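关于我们 | 柯索普学校机器人社

柯索普学校(Kirthorpe)机器人社是学校正式注册的学生学术社团,隶属技术与工程教研组,面向全校九至十二年级学生开放。社团以移动操作机器人为主要方向,日常工作分为仿真、控制与竞赛三个部分,其中仿真组承担全社大部分基础任务的开发与验证。
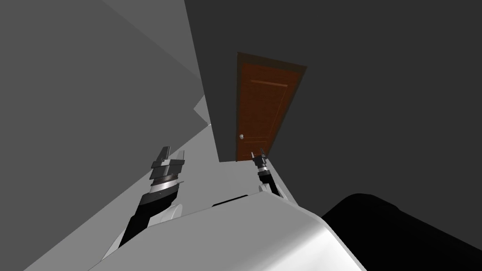

仿真环境:双臂机器人与门

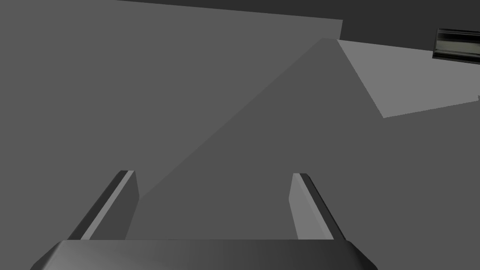

社团沿革

机器人社的前身是物理教研组开设的一门课后选修课,当时以小型轮式车和循迹任务为主,活动场地设在实验楼底层。随着选修学生增多,学校同意将课程改为常设社团,并把原绘图教室划归社团使用。该教室至今仍称“绘图室”,门牌未作更换,新社员首次报到时请注意。

社团成立后的前几年,活动内容以拼装与调试为主。后经指导教师提议,社团逐步转向以仿真为先的工作方式:任务方案先在仿真环境中完成建模、运动规划与重复测试,达到组内标准后方可申请实机时段。这一做法写入社团章程,并沿用至今。

组织与指导教师

社团设指导教师三名,学生社长一名,各组设组长一名。

Urszula Mazurek 老师任社团负责教师,主管教学计划、社员选拔及对外联络。Mazurek 老师同时讲授十一年级力学课程,社团入门阶段的坐标变换与静力学内容由其编写。

Cyprian Urbańczyk 老师负责控制组与实机安全。所有实机操作须有 Urbańczyk 老师或其书面指定的人员在场。

Grażyna Zieliński 老师负责仿真组,主持每学期的代码评审,并管理社团的模型库与任务记录。

本届学生社长为十二年级的 Aniela Jasińska,仿真组组长为十一年级的 Radosław Krajewska。社长与组长由全体社员投票产生,任期一学年,可连任一次。

课程与训练

新社员入社后须完成为期一学期的基础训练。训练内容包括编程基础、刚体运动学、传感器数据读取以及版本管理。每一单元结束时提交一份书面报告,由组长初审、教师复审。未通过者可在下一单元结束前补交,补交机会为一次。

完成基础训练的社员按个人意愿和教师建议进入各组。仿真组目前的常设课题为“门与通道”,研究移动平台接近室内门时的站位、机械臂姿态选择以及夹爪的接近路径。课题所用场景由社员自行搭建,墙面与地面一般采用简单几何体,以便把计算资源留给接触与碰撞部分。上一学年,仿真组共提交有效试验记录 3544 条,全部存入模型库,供后续社员查阅。

控制组侧重轨迹跟踪与夹持力调节,其测试脚本与仿真组共用同一套接口。两组每月举行一次联合评审,由双方各报告一项进展和一项未解决的问题。评审记录在社团内部公开,家长如有需要可向负责教师申请查阅。

竞赛与项目

社团每年十月起进入备赛阶段,主要参加 Pleltero 校际机器人操作赛。该赛事分仿真轮与实机轮,仿真轮满分 100 分,各队须在规定时间内提交完整的任务程序和说明文档。柯索普队已连续三年进入实机轮。上一届比赛中,本队的说明文档获得评审组单项表彰,实机轮成绩则因定位误差未达预期,相关分析已收入训练材料。

除竞赛外,社团与 Stamex 公司保持合作。该公司工程师每学期来校举办一次技术讲座,并对十二年级社员的结业课题提出书面意见。社团另获 Pretorius 奖学基金资助,用于计算设备更新及家庭经济有困难社员的参赛差旅费用。资助名单由学校学生事务处审定,社团教师不参与评定。

入社申请

招新于每学年第一学期开学后进行。申请人须提交申请表、一篇不超过两页的个人陈述,以及任课教师推荐信一封。社团不要求申请人具备编程经验,但申请人应能保证每周两次的固定活动时间。

面谈由一名指导教师与一名组长共同主持,内容以申请人的兴趣、学习习惯和合作经历为主。录取结果经教研组确认后在学校公告栏公布。未录取的学生可申请旁听联合评审,旁听经历在下一年度申请时予以考虑。

活动时间与场地

常规活动时间为下午四点至六点,地点为实验楼绘图室。备赛期间活动时间可延长至晚七点,延长安排由负责教师提前书面通知家长。社员离开绘图室前须保存工作、登记使用时长并关闭工作站。实机区未经许可不得进入。

社员行为准则

社员应如实记录试验结果,失败的试验与成功的试验按同一格式归档。引用他人代码或模型须注明来源。一学期内无故缺席三次者,由负责教师约谈,并视情况调整其所在组别。

联系方式

有关入社、合作及参观事宜,请致函柯索普学校技术与工程教研组,注明“机器人社”字样,由 Mazurek 老师收。校外团体参观须提前两周提出申请,备赛阶段暂不接待。

相关页面:社团章程 | 历届社员 | 模型库使用规定 | 返回教研组首页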